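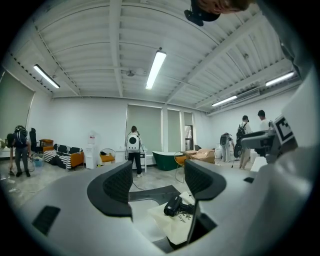
**Pre-session inspection, hand-held gripper capture, bathroom task set**
Site: Iston, main room
Inspector: Young-sook Na
Second check: Aníbal Pacheco
Session block: Tuesday, 9:30 start

Status codes: OK, FIX (corrected before start), OPEN (carried forward)

### A. Floor and power

- [x] Power strips flat on the floor, no strip under a fixture — OK
- [x] Cable slack kept clear of the operator's feet — FIX. Extension cable rerouted once. Cables still cross the walking area between stations, so operators step over them with a pack on. See item 1 under Open items.
- [x] Dryer not connected to mains during bag tasks — OK
- [ ] Cable covers fitted at crossings — OPEN. Ordered through Koo, not delivered.

### B. Fixtures and props

- [x] Basin panel sits flat, does not rock under hand load — OK
- [x] Tub lying on its side blocked against rolling — FIX. Wedges added by Seung-woo Noh.
- [x] Dryer bag free of tears, drawstring removed — OK. Replace the bag when the opening stops holding its shape. A collapsed opening raises the failure rate and tells us nothing about the policy.
- [x] Dryer returned to the start position between episodes — OK

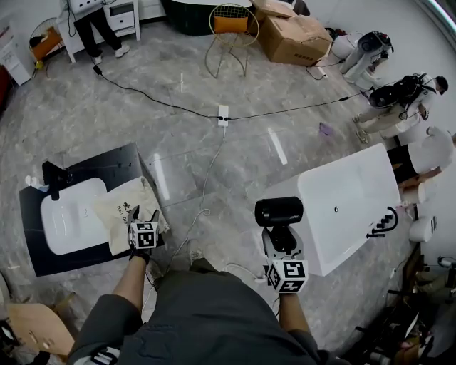
- [x] Marker cubes seated, no lifted corners — OK. Dong-geon Joo asked whether a slightly scuffed marker is acceptable. It is, if detection holds through a full wrist turn. Log it anyway.

### C. Grippers and packs

- [x] Finger pads clean, inner faces free of lint — OK
- [x] Pads close evenly, no side play — FIX. One pad re-seated and the width calibration repeated.
- [x] Pack straps adjusted per operator — OK
- [x] Clock offset between left and right streams under 24 ms — OK
- [ ] Spare batteries labeled by charge state — OPEN

### D. Data checks tied to the method

The Prisura comparison trains one policy on 500 episodes recorded with fixtures in fixed positions and another on 500 with fixtures moved between blocks, 1,000 in total. So far 317 of the moved-fixture episodes have passed review. The early result favors moved fixtures for dryer-into-bag, but the gap is small and should not be quoted until the set is complete.

- [x] Fixture layout recorded at start of block — OK
- [x] Failed grasps kept and tagged — OK. Do not delete and re-record. Soon-im Bae found almost 24 missing from the June set.
- [x] Other operators visible in the background accepted — OK, provided they do not enter the work area during an episode.
- [ ] Left/right hand balance reviewed — OPEN. Most bag episodes use the right hand for the dryer. 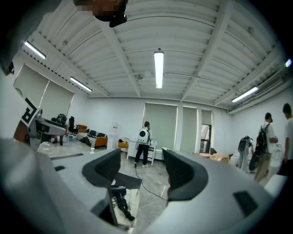

*Section C: gripper finger pads, open.*

### Open items

1. Cable crossings. Spacing between stations to be reviewed before the next block. Owner: Noh.
2. Battery labels. Owner: Joo.
3. Hand balance. Bae to propose a split. Iruseo needs the revised episode sheet before export.

Cleared to start at 9:50. Recheck sections A and C after the lunch break.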